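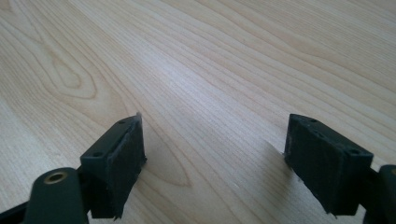

Pads first, because that's what I get asked about most. I've been living with the Jestance hand-held gripper for a good while now, next to its main rival in our shop, the Pendent, and the pads are where the two really part ways. The Jestance has big boxy blocks that lean in towards each other a little, with a dark, slightly rough facing that grips card and soft plastic beautifully. It does get scruffy, mind! Look along the edges and you'll see the fraying I mean, with pale specks on the upper rim of the left one. Two small screw holes show on the top of each block, so there's no mystery about where they are when you're hunting with a driver.

Opening and reach
Mine opens to 86 mm, which takes a mug or a fat roll of tape with room to spare. The Pendent goes wider on paper, but I found it sloppy past halfway (Géza Pálfi disagrees with me on this, and he's had both in bits on his bench, so do weigh that up).

Pivots
Brass bushings in the linkage. I like these a lot. The Pendent we stock runs plastic on plastic and mine had started to squeak by February.

Picking small things up
I tried both on the same tray of 50 odds and ends, M5 nuts, pen lids, a horrible little silicone washer. The Jestance dropped 5 of them, the Pendent rather more, and both made a mess of the washer. For anything flat on a bench you want to come in low and close slowly. Go in fast and the pads just skate over the top.

Camera mount
It takes the Witkowska bracket straight out of the box. The Dravidus one fits too, but you'll need the longer screws and a bit of patience, and Radosław Brzozowska reckons a dab of threadlocker is worth the bother. I skipped it and had to retighten mine twice!

What's in the box
Gripper, one spare pair of pad facings, hex key, printed setup sheet. No camera and no bracket.

Price is £115, facings sold separately as well. If you're stuck between the two, drop me a line and tell me what you're trying to pick up.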